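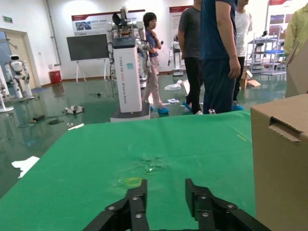 Wrist view over the green cloth, fingers open, box on the right.

Prillow box folding - gallery and notes

Quick page while the writeup is still in pieces. Prillow is our two-arm folding project, Gadis is the policy we train on it. Plain brown mailer boxes, no printing, flaps that never sit the same way twice. People keep asking for pictures so, pictures. Numbers are near the bottom. Will tidy later (probably in February, when Lovisa is back and can tell me what I got wrong).

The short version of the method. Three camera streams, one from the head and one from each wrist. Arms are driven by hand for the demos, everything gets logged, then the policy trains on short chunks of arm motion. Nothing new so far. The part we care about is what we call view dropping. During training one of the three streams gets blanked for a whole chunk, picked at random, and the policy has to get by on the other two. Lovisa Rustad came up with it after watching the old model stall every time a flap swung up in front of the wrist lens.

Second thing is the background. We leave the room as it is. People walk past, other robots stand around, stuff on the floor. An earlier set was recorded with a curtain up and the policy learned the curtain. Took the curtain down, had to redo the lot. Erlinda Baluyot did most of that redo, and she labeled the fold stages too, so if the stage labels look sane that's her.

A wrist camera gets plenty of room in it and not much box until the arm moves in. The next one has a row of people standing past the table, and the policy has to learn that none of it matters for folding. 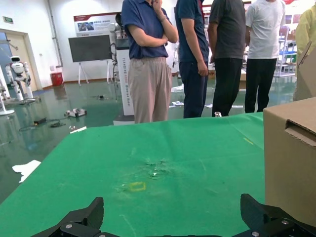 Why blank a whole chunk and not single frames?
With single frames the policy just leans on the frame before and learns very little. A blank that lasts the whole chunk forces it to use the other two cameras.

Same green cloth in all of these. We tried a gray mat first, and the wrist exposure went all over the place. Cloth creases are fine. Marks on the cloth are fine too, we stopped cleaning them off and the results didnt move.

Some notes on the demos, for whoever wants to copy the setup:

1000 demos in the full set. 500 of those are the ones with view dropping tuned on them, the rest came in later and we kept the same settings.

Bad demos stay in if the operator recovers. Thrown out if a flap tears. A dropped box that gets picked up again is useful, the policy picks up the recovery from it.

Both arms logged at the same rate. Sounds obvious. The old logger (Koivisto, don't use it) let the left arm drift behind the right and we lost weeks to that.

Stage labels are coarse - stand up, walls, tabs, lid. Anything finer and two labelers stop agreeing on where a stage starts.

Tabs are the hard part by a long way. The cardboard springs back, so a tab can look seated from the head camera and still be a little proud of the slot. Wrist camera sees it if the flap isn't in the way. So you want both views and you want the policy to cope when one of them is useless, and we're back at view dropping again. One mailer mid-assembly next, flaps fanned up, with an open box sitting behind it to the right on the cloth. Grippers at both lower corners.

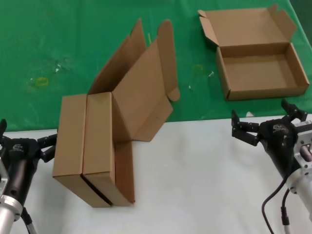
Does the policy need to be told which stage it is in?
At run time it gets no stage input at all. The labels are only used for scoring and for balancing the training batches.

The balancing matters more then I expected. Operators spend most of each demo on tabs, so without it the policy sees tabs, tabs, tabs and gets sloppy standing the box up. We sample stages evenly now. Cheap fix, one evening of work, should have done it at the start.

Results. All on boxes from a batch the policy never trained on, same table, same lights, 20 trials per setting. Finished box means walls up, tabs in, lid closed, no human hands.

Full Gadis, all three cameras, view dropping on: 18 out of 20.

Same training, no view dropping: lower, and the misses nearly all come at the tabs. I'm not putting that number here until we rerun it, one of the wrist cameras was set wrong for part of the session.

Head camera only: poor. It stands boxes up happily and then pokes at the tab without getting it in.

Wrist cameras only: better than I would have guessed. Slow to find the box, fine once it's there.

What did the two misses look like. First one, the left gripper let go of a wall early and the wall fell back open. It tried again, tried again, ran out of time. Second one, tab bent over on itself and the policy pushed the bend flatter and flatter. No demo in the set shows anybody fixing a bent tab so no surprise there. Erlinda is recording some.

Brusis is the other thing worth a mention. Small script, reads a run and flags where the two grippers pull against each other for too long. We wrote it to save cardboard. Ended up using it to filter demos, operators fight themselves more than you'd think, especially toward lunch. Runs on the log only, doesn't look at video at all. Will go up with the rest of the code.

We also wanted to see how it copes with clutter in the reach of both arms, meaning other boxes close by. Three of them side by side on end in the last one, flaps open at the top, a gripper on each side. Crowded boxes are a pain from above. Same color everywhere, thin seams, and a flap from one box covers the edge of its neighbor. 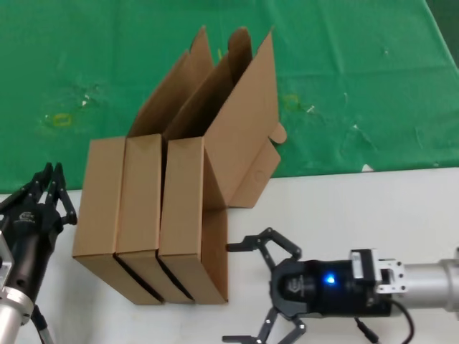

The head camera has trouble telling which edge belongs to which box, and that shows up as a kind of dithering - arm goes in, backs off, goes in. View dropping helps some. More demos with boxes touching would help more, I think, but that's a guess and we have not tested it properly. Lovisa wants to try a crop around whichever box was touched last. I want to try just slowing the approach. We'll do both.

Still to do: bent tabs, the rerun without view dropping, a second box size. Printed boxes after that. Also a different cloth, since reviewers always ask.

Training settings and the stage label guide go up with the code. If you need the label guide sooner write to Erlinda, she has the current copy, mine is old.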